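Endeck 双臂示教采集套件:柔性织物版

产品概览 / 硬件组成 / 采集流程 / 数据交付 / 常见问题

叠衣服、套枕套、收纳布袋,这些家务人人都会,放到机器人身上却特别考验功夫。布料没有固定形状,抓起来的样子每一次都不同,靠手写规则很难覆盖。Endeck 柔性织物版就是为这类任务准备的:操作员带着双臂把动作做一遍,系统同步记录各路画面、关节角和夹爪开合,整理成可以直接送进模仿学习流程的示范片段。

我们自己的团队每天都在用它,越用越喜欢布料这个题目!同一只枕套,换个抓取点,后面的动作就全变了,看回放的时候常常有新发现。

腕部视角:看清指尖那一小块

夹爪旁的腕部相机离指尖很近,捏住的是单层还是双层、布边有没有滑走,很多时候只有这一路能提供线索。花纹布料在这里特别好用,图案随着褶皱变形,给模型留下了丰富的纹理信息。我们建议每批布料里至少混入两三种印花,纯色的也要有,比例可以在任务模板里设置。
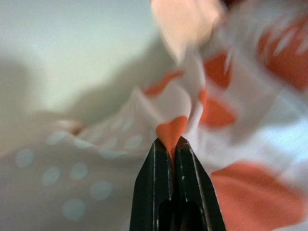
腕部相机画面:夹爪捏住爱心印花布的一小处褶皱,旁边是圆点布料

腕部相机允许画面带有运动模糊。我们试过把模糊帧全部剔除,结果片段变得断断续续,后来改成保留原始帧,另外写入一列清晰度评分,训练时由使用者自己决定怎么取舍。

头部视角:双臂与环境一起记录

头部相机负责大范围的信息,两条手臂的相对位置、布料垂下来的走向、周围的家具,都进同一路画面。采集场景最好贴近真实的家,床、椅子、地面杂物都可以保留,不必特意清场。床上任务是 Vedlow 任务库里更新最勤的一类,包括拎起枕套、寻找开口、对齐枕芯和铺平床单。
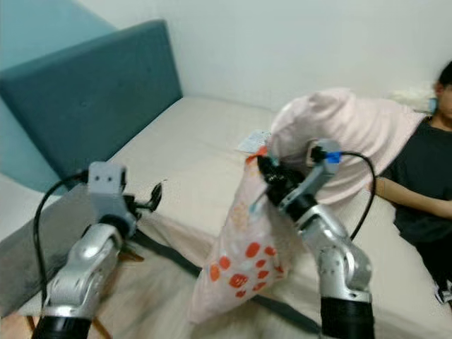 双手配合的节奏也值得单独说一说。一只手抓稳以后,另一只手什么时候靠近、从哪一侧下手,不同操作员的习惯差别很大。Vedlow 不强行统一这些习惯,同一任务会安排多位操作员各做几轮,并在元数据里写明操作员编号,方便后续按风格筛选。

单条片段的时长上限默认为 120 秒,超时会自动分段,首尾时间戳保持连续。中途掉落、抓空、重新抓取的过程一律保留,并打上“恢复动作”标签。这些标签非常有价值,模型学会补救往往就靠它们。

换一个支撑面,难度完全不同

床面平整宽大,布料放下去基本就停在那里。换成椅子,靠背有弧度,座面又窄,塞满东西的布袋还会自己歪倒,双臂得一边扶一边调整。Mudgway 场景包就是围绕这种变化做的,任务文字不变,只更换支撑面、高度和物品的填充程度。
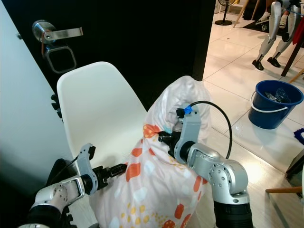 填充程度分空、半满、全满三档,开始前在平板上点选即可。更换支撑面之后请重新运行一次手眼校准,程序有语音提示,一个人就能完成。背景里有别的设备或日用品也没有关系,只要不挡住双臂的活动范围就行。

数据规模与交付

Mudgway 场景包目前收录 3,731 条片段,其中 2,326 条已完成逐段标注,其余附带任务级文字说明。标注内容包括抓取、提起、对齐、放下、恢复动作五类。下一批计划十月上线,重点补充缎面和薄纱类布料,这两种反光强、容易滑,我们期待了很久!

每个片段包含头部画面、左右腕部画面、双臂关节数据、夹爪指令和任务文字,所有数据流共用一个时钟。Cotancombe 回放工具随套件提供,可以逐帧拖动,并排查看多个视角,也可以按标签快速跳转。

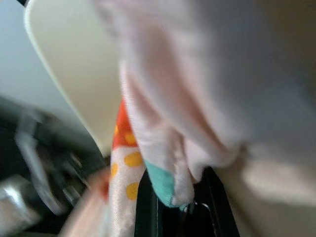 腕部近景:粉色织物与黄色圆点布料

遮挡严重的片段同样建议留着看一看。布料离镜头太近时,单看腕部画面很难判断全貌,切到头部视角再对照关节曲线,动作就清楚多了。

常见问题

可以只买采集软件吗?
可以。软件支持接入自有双臂,需要提供关节反馈接口,适配清单请在下载页查看。

新操作员多久能上手?
我们的培训课程包含近 200 条练习任务,从拎起一块方巾开始,难度逐步提高。前面的基础部分建议全部做完,后面的可以按自己的采集方向挑选。

能采集有人在旁边的场景吗?
可以。请事先取得在场人员同意,并在任务模板里勾选“有人在场”,导出时可选择是否模糊人脸。

导出后的片段能否再次修改标签?
能。在 Cotancombe 里修改后会另存一个版本,原始标签仍然保留。

配件:腕部相机支架(左/右)、备用指尖、线缆固定夹、校准板、印花与纯色练习布一套。

每周二下午开放线上演示,可在预约页面选择想看的布料任务。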